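**From:** Joon-young Jang
**To:** Mansour Street Swap – members
**Date:** 11 July 2024
**Subject:** Re: [swap] folding T-shirts, is there a right way?

Hi all,

Hwa-young asked:

> I've got 35 T-shirts to get into one crate for the summer swap and every time I put the lid on it pops up again. I'm doing them in half and in half again, like my mum did. They also slide all over the place as soon as anybody rummages. Does anyone do it differently? And does it matter if they've got a print on the front? Some of the kids' ones look a bit fragile.
>
> Hwa-young Ji

Ooh, my subject! I did the January swap on my own, more or less, and went home seeing T-shirts when I shut my eyes, so I have opinions.

I'd stop stacking them and stand them up on end, like records in a box. For that you need a fold that holds itself together, and in half and in half again is a bit floppy for it (sorry to your mum). I do a rectangle first. Shirt flat on the table, smooth it outwards with your hands, then bring one side in towards the middle with its sleeve turned back on itself, then the other side the same. You want a long strip with the collar sitting in the centre at the top. After that fold the hem up to just short of the collar, and then into thirds. If it stands up by itself when you let go, it'll behave in the crate.
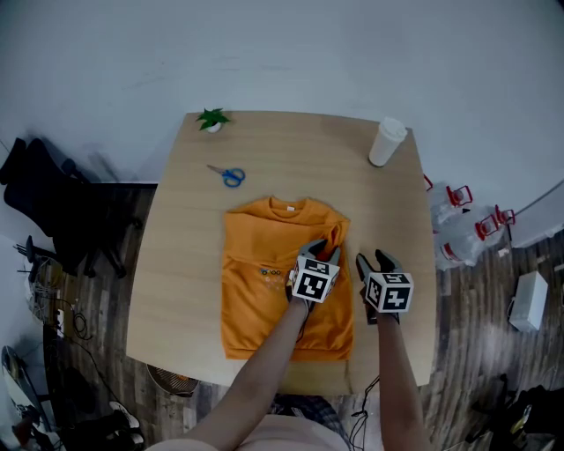
*Orange tee, part folded, collar at the far side*

I like having the collar away from me, but my sister does it the other way up and hers come out just as neat, so suit yourself. What does help is a table you can get at properly. I tried doing them on the bed and it was hopeless, everything sinks.

About the prints – the small ones are no bother at all. It's the big rubbery ones that stick to themselves, and for those I lay a bit of tissue over the front before the last fold. I wouldn't bother for anything that feels like ordinary ink. Leave the care labels in too, please, people do look for them! Somebody cut the lot out last time and I spent half the morning guessing at sizes.

As for the crate, is it one of the Clamer ones with the clip lid? Those are shallower than they look. I got 19 adult tees in mine standing up, and that was with a couple of thick ones, so I think you'll want two crates for your 35 unless most of them are children's. I've a spare in the shed you can have. It's missing one clip but a bit of string does it.

Oh, and put the bigger sizes at the back – they prop the little ones up.

I'm in most of Saturday if you want to come and fetch the crate. Ring the bottom bell, the top one's been dead for ages.

Joon-young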